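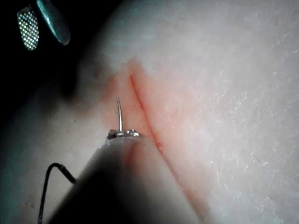
**Visit to Hijazi Motor Finance and the Mudura dealership, Drornolville**

The delegation visited Drornolville in September at the invitation of Hijazi Motor Finance. Its purpose was to see how complaints about car loans are received, sorted and answered when the loan was sold in a showroom and is serviced by a lender in another building. The visit lasted two days. The first was spent at Hijazi's customer center and the second at the Mudura dealership, which sells new and used cars and places much of its lending with Hijazi.

The members of the delegation were Nataša Vlachou, who led the visit, and Narayanan Iyengar. They were received at Hijazi by Rawan Semaan, head of customer care, and at Mudura by Hussam Majali, the general manager. Yolandi Pillay, who manages dealer relations for Hijazi, was present on both days.

## The customer center

Hijazi occupies the upper floors of a former insurance office near the rail station. Visitors sign in at a shared front desk, and the delegation waited there for a short time while passes were found. The complaints team sits together at the north end of the second floor, next to the team that handles early payoffs. Ms. Semaan explained that the two teams were placed side by side after a review showed that many complaints began as a simple question about a payoff figure.

The center holds 800 open complaint files at present. Each file has one named handler from start to finish. A handler who goes on leave passes the file to a partner, and the customer is told the partner's name in writing. The delegation asked whether this slows the work. Ms. Semaan said that it does at busy times, mainly in the weeks after the year's new models arrive, and that the company has accepted this.

A first written reply is due within 5 working days. The reply must state what the company understands the complaint to be, in words the customer would recognize. Mr. Iyengar was shown a set of past replies with names removed. The older letters relied heavily on contract language. The more recent ones were shorter and in most cases put the main point in the first paragraph. A few still used the term "residual" without explaining it, and Ms. Semaan made a note of these during the discussion.

The files are kept in a system called Pirik, bought from an outside supplier and adapted by Hijazi's own staff. Pirik holds the recorded call, the signed agreement, and any notes from the dealer. Handlers spoke well of the search function. They were less pleased with the way dealer notes arrive, since these come in as scanned pages and have to be read one at a time. During the demonstration, one file was opened in which the dealer's note consisted of the single word "discussed." The handler remarked that this was common.

The delegation then listened to two recorded calls, with the consent of the customers. One concerned a charge for excess mileage at the end of a lease. The other concerned a warranty product that the customer said had been described as required. In both calls the handler let the customer finish before asking for an account number. Ms. Vlachou asked how this was taught. New staff spend their first weeks listening to calls and writing summaries, and do not take calls of their own until a supervisor has signed off on the summaries.

Lunch was provided in a meeting room, and the discussion continued there. Ms. Pillay described how Hijazi pays its dealers. The company ended its tiered volume payments last year and now pays a flat amount per agreement. Part of the flat amount is held back until the customer has received a follow-up call. Some dealers objected, and a small number moved their lending elsewhere. Ms. Pillay would not give names, and the delegation did not press the matter.

## The dealership

Mudura stands on the ring road, with the service entrance at the rear. Mr. Majali met the delegation at 9 a.m., before the showroom opened, and attended for most of the morning in spite of several calls on his time.

Loans at Mudura are arranged at desks set back from the sales floor. A customer who has agreed on a price is introduced to a finance manager, who is not the salesperson. The finance manager works from a printed sheet that lists the amount borrowed, the rate, the term, the total to be repaid, and each optional product with its own price. The customer signs beside every optional product, whether it is accepted or declined. Copies go to the customer and to Hijazi.

The sheet is clear and the delegation has asked for a blank copy. Mr. Iyengar observed that the line for the total to be repaid is set in smaller type than the line for the monthly payment. Mr. Majali replied that the layout had been carried over from an earlier form and that he would have no objection to changing it, subject to Hijazi's approval. Ms. Pillay agreed to take the question back.

A longer discussion followed on complaints made in person. When a customer returns to the showroom with a concern about a loan, staff are expected to record it and send it to Hijazi the same day. Mr. Majali acknowledged that this does not always happen. Sales staff are inclined to settle the matter on the spot, sometimes with a free service or a set of mats, and no record is made. The customer may be content, but the lender does not learn of the problem. Ms. Vlachou asked whether staff bonuses played a part. The sales bonus at Mudura is still calculated monthly and takes no account of complaints. Mr. Majali said that a change was under study and gave no date.

The delegation also walked through the service department, where the customer waiting area has recently been moved closer to the reception counter. There was no time to speak with service staff, and this should be corrected on any later visit.

## Points for follow-up

- Hijazi will supply the blank product sheet and its written guidance for first replies.
- Ms. Pillay will report on whether the type size of the total to be repaid can be changed across all dealers.
- Ms. Semaan will consider a short required form for dealer notes, to be entered directly in Pirik.
- Mr. Majali will share the outline of the revised sales bonus once it has been approved by the owners.
- Mr. Iyengar will prepare a comparison of the older and newer reply letters for internal use.

The delegation thanks both organizations for their openness and for the time given by their staff. A return visit to Mudura, including the service department, has been proposed for the spring.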